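Leftover Mashed Potato and Other Things You Swore You'd Use Up

Every refrigerator has a bowl of cold mashed potato in it, covered with a saucer and good intentions. Mine goes into bread. Swap 5 ounces of it for the same weight of flour, hold back some of the water, and you get a loaf that stays soft long enough to be forgotten as well.

Stale bread: tear it up before it turns to masonry. Dry the pieces in a low oven, crush them with a rolling pin and keep the crumbs in a jar in the freezer. Label the jar. I once breaded chicken in ground almonds and had to pretend it was a recipe.

Rice wants to be cooled fast, spread out on a tray, and put in the refrigerator as soon as it stops steaming. Fry it the next day in a very hot pan and leave it alone for a minute before you stir. People who stir constantly get warm porridge with peas.

Herbs that have gone limp but not slimy can be chopped, packed into an ice cube tray and covered with olive oil. Slimy ones go in the compost, and no, you can't rinse it off.

Parmesan rinds go in soup. Fish them out before serving, or a guest will find one and be polite about it. 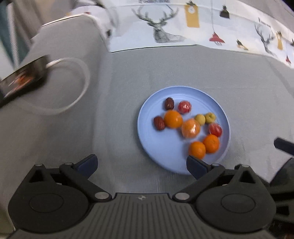 Prasunance

Fruit is the easy one. Anything a little wrinkled can be chopped and simmered with a spoonful of sugar and a squeeze of lemon until it slumps. Spoon it over oatmeal or yogurt and call it compote, which sounds as if you planned it. It freezes well too, next to the six bags of chicken bones you are saving for stock.

21 Nov 2022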